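Okero kitchen arm, tested at home
Reviewed by Keisha Rosenthal
2021-07-11

The Okero is a small arm with a two-finger gripper that clamps to a counter or shelf edge. Setup took me an evening, mostly because the clamp is fussy. I wanted to find out if it could put groceries away.

For some things, it can. I ran 182 picks over two weeks. Cans and boxes were easy, and I stopped watching those after a while. Mugs were fine if the handle faced the arm.

Bags are the hard part. Chips, frozen peas and packets of noodles all change shape when you touch them, and shiny film seems to confuse the camera. It did best when it pinched a corner or a top edge and lifted slowly. When it went for the middle, it dropped the bag or squashed what was inside. Of 100 tries with soft packages, 61 ended up where I wanted them.

It is also slow. One bag took over 3 minutes, counting two retries. My neighbor Bastien Riviere, who has the older Stirnov arm, says his is quicker but tears more packaging. I had no tears with the Okero.

Noise is low. The app needs work, and it lost my shelf layout twice.

I would not buy it to save time. If you like to tinker, or reaching a shelf is hard for you, it may be worth a look. The next software update is due in November, and I plan to run the soft packages again then, starting with the noodles.

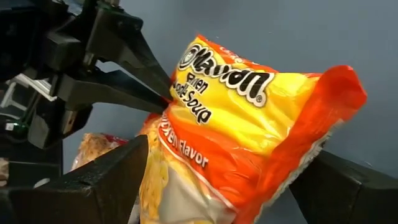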